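Hardware Help > Desktops > Cooling & Thermals

Is it worth paying for fancy thermal paste on an old office desktop?

I have a used office tower that I got in August from a surplus outfit called Lindemann. It was cheap, it runs fine, and I mostly use it for spreadsheets, a browser with too many tabs and the odd bit of video work for my sister's bakery. The fan gets loud when I export video. Not broken loud, just annoying enough that I turn the radio up.

I asked at the counter of a repair place near me (Fistelside, if anyone knows them) and the guy wanted to sell me a tube of something called Skurnirent. He said it would drop my temperatures by a lot, that factory paste "goes off" after a couple of years like milk, and that he repastes his own machine every spring. He also offered to do it for me for a fee that was close to half what I paid for the computer.

I'm not against spending money but I have a nose for a sales pitch and this smelled like one. The tube has a graph on the back with no numbers on one side of it. So, my questions. Does paste really go bad? Does the expensive kind do anything you'd notice? And is it something I can do myself without wrecking the thing? I've changed memory before and put in a drive, but I've never taken a cooler off.

Temps are in the forties sitting there doing nothing, low eighties during an export (Celsius, going by the free monitoring program). No shutdowns, no crashes.

Anum Bugti

----

Your nose is working. Start with the graph. If a company won't label the axis, the difference is probably small enough to look silly with a label on it. I've been fixing office machines for a living for a long while and I have yet to see a premium paste do something on an ordinary desktop that the plain stuff didn't do within a few degrees. People who race their processors against each other care about those few degrees. You export bakery videos.

Does it go bad? It can dry out, yes. Like milk, no. I've opened towers that ran all day for years where the paste had turned to chalk and the temperatures were still fine, and I've opened newer ones where it was soft and the machine was cooking, and the cause was a cooler that somebody had put back crooked. The age of the paste on its own tells you very little. What tells you something is a change. If the same export used to sit in the low seventies and now it sits in the eighties, something's different. You've only had the machine since August so you have nothing to compare with, and neither did the man at the counter, who as far as I can tell never looked at it.

Low eighties under a full load in a small office case is not pretty but it isn't an emergency either. Before you buy anything, take the side panel off and look at the fins on the cooler. Surplus machines come out of offices with carpet. I would bet on a felt mat of dust between the fan and the fins. Unplug it, hold the fan still with a finger, and blow it out in short bursts, outdoors if you can. Then check the front of the case as well, and the little exhaust grille on the power supply. Run your export again and write the number down. 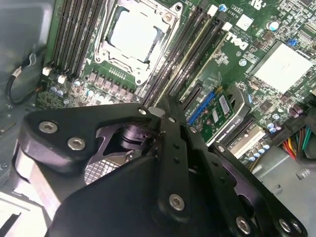
I'd only take the cooler off if the dusting did nothing for you. It isn't hard but there are a couple of ways to ruin your afternoon. Run the machine for ten minutes first so the paste is warm, shut down, pull the plug, then undo the cooler's screws a bit at a time in a cross pattern and twist the cooler gently before you lift. Dried paste can grip hard. What you want to end up with is a processor lid you can see all of, seated inside that silver metal frame, and you leave the frame alone. I mention it because the frame has fasteners of its own, out at its corners, and people who are in a screw-removing mood keep going. You do not need to take the processor out to clean it. Wipe the lid and the bottom of the cooler with rubbing alcohol and a coffee filter or lint-free cloth until the cloth comes away clean.

For new paste, buy whatever ordinary tube is on the shelf. Put a blob the size of a small pea in the middle and let the cooler squash it. I've read long arguments about peas versus lines versus crosses versus spreading it with a card, and I don't believe any of the people in them ever measured a difference twice in a row. Too little is worse than too much, within reason. Tighten the screws in the same cross pattern, a couple of turns each, and plug the fan back in before you close the case. Half the "I repasted it and now it's worse" posts on this site are the fan lead.

As for paying someone, ask what they measured before and what they'll measure after. If there's no answer to that you're paying for the smell of alcohol.

Bereket Gebretsadik

----

I have to disagree, I used the Hernik silver one on my gaming pc and it went down 2 degrees and feels WAY faster. You get what you pay for. Also get a bigger case

pastedandproud, 300 posts

----

2 degrees is what you get from opening a window. If it got faster you probably rebooted it for the first time in a month.

Anum, one thing to add to the long answer. Look in the BIOS for the fan setting before anything else. A lot of those office towers have a slow-and-quiet mode and a fast-and-loud mode, and some reseller or IT department has flipped it at some point in its life. That costs nothing. I also wouldn't trust a single reading from a free monitoring program, I've had one tell me my motherboard was at 760 degrees, and the cat was asleep on it. Try a second program and see if they agree.

And if it was fine on temps and just loud, it may be the fan bearing, which no paste is going to help. Spin it by hand with the power off. It should coast a little. If it grinds, replace the fan.

oldtowercollector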